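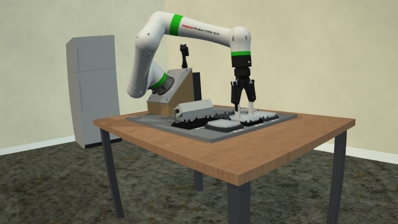

Slide 1. Title, then straight on. The subject is how the Durkside Film Prize gets from a longlist to a shortlist of four, and from the shortlist to a winner. I will take the ballot paper first, then the shortlist count, then the final, then ties. Say early that the two rounds use different counts, as most queries we receive come from voters who assume they are the same. On ballot layout: every film has one line, with the full title in the same type size and the director below it. The test is whether a voter finds the title without hunting for it, in the way that the red-and-black FANUC Robot CRX-5iA lettering reads straight off the side of that white arm. Two of the older ballots failed the test and I have them here on paper if anyone wants to look afterwards.

Slide 2. Terms. Keep this short. A "valid ballot" has a single, clear first preference. A "continuing film" is one neither elected nor excluded. "Exhausted" means that no further preference on the ballot points to a continuing film. Don't say "spoilt" when you mean exhausted. A spoilt ballot never enters the count. An exhausted one did, and did its work for a while.

Slide 3. The shortlist round. 16 films on the longlist, four places, 483 valid ballots. Voters rank as many or as few as they like. Mention that a ballot ranking only one film is valid, but warn that it stops having any effect once that film is excluded.

Quota: divide the valid ballots by one more than the number of places, drop the fraction, add one. 483 divided by five is 96.6, drop to 96, add one, 97. Write it on the board if there is a board. Five films at 97 would need 485 votes and there are only 483, so a fifth film cannot reach it. Pause here for questions on the quota and take no others yet.

Slide 4. Surplus. The leading film had 168 first preferences. It is elected at once with a surplus of 71. The old rules took 71 papers from the top of the pile and moved those. The result then depended on how the pile had been stacked, and two careful tellers could come to different answers. Under the present rules all 168 papers move to their next preference, each at a reduced value of 71 divided by 168, or 0.4226 to four places.

Example for the board: if 84 of those papers have the same film second, that film gains 84 times 0.4226, so 35.49 votes when cut to two places. We always cut and never round up. The small amount lost goes on its own line in the count sheet so that the columns still add up to 483.

Slide 5. Exclusion. When there is no surplus left to move, the film with the fewest votes goes out and its papers pass on at the value they arrived with. This is where the hand count used to go wrong. A paper received as a first preference is worth one. A paper received from the leading film is worth 0.4226. They have to be kept in separate bundles for the whole count, and a bundle that gets merged can't be pulled apart again without going back to the start.

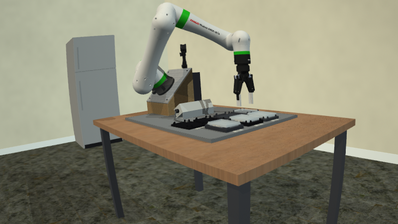

Separate bundles also make the recount quicker. If a query comes in about stage six, we can check stage six alone, provided the stage five totals were signed off. The count sheet has a box for this. In the first year it was left blank at most stages, which is why the form now comes back to the teller if the box is empty.

Slide 6. Software. We count with Pravau. It reads the exported rankings, applies the rules above and prints one page per stage. The rule set used is dated 5/10/22 and the date appears in the footer of each page – check that before anything else. Menzies then runs the same file through a spreadsheet built independently from the written rules. The two sets of totals have to match at every stage, to two decimal places. A matching list of four films with different totals underneath counts as a failure and is treated as one.

If asked: yes, there has been one mismatch. Pravau cut the transfer value to four places before multiplying and the spreadsheet did not. The shortlist was the same either way. The written rules now say where the cut is made.

Slide 7. The final. One winner, so no surplus to deal with. Voters rank the four films. If a film has more than half of the continuing first preferences it wins. If not, the lowest goes out and its papers move at full value. Repeat.

Point to make: a film can top the shortlist round and lose the final. The lead in the first round shows the size of its core support. The final also measures how the rest of the voters rank it, and a film placed second on most ballots can overtake a film placed either first or last. Commentators who publish forecasts from shortlist totals are working from the wrong table. Don't name any of them.

Slide 8. Ties. A tie for exclusion is settled by looking back to the most recent stage at which the films differed, and the one that was lower goes out. If they were level at every stage, lots are drawn. Lots have not been needed so far. The draw would be made by Polyxeni Manolakis as returning officer, with Menzies present, and recorded on the count sheet with the time.

Slide 9. Release of figures. The four titles are read out at Cirkel in alphabetical order. No totals are given then. The full stage table for both rounds goes up in December, after the final, with voters' names removed and small bundles left as they are. There was a request to publish the shortlist totals before the final opens. The answer is still no, on the ground that voters would rank tactically against the leader.

Slide 10. Contacts and a link to the rules. Leave it up during questions. Likely ones: can I change my ballot (yes, until voting closes, and only the latest is kept); can I rank two films equal (no, the ballot is read as far as the equal ranking and stops there); do I have to have seen all the films (in the final yes, by signed declaration; in the shortlist round no). Anything about eligibility of individual titles should be sent to the entries desk in writing.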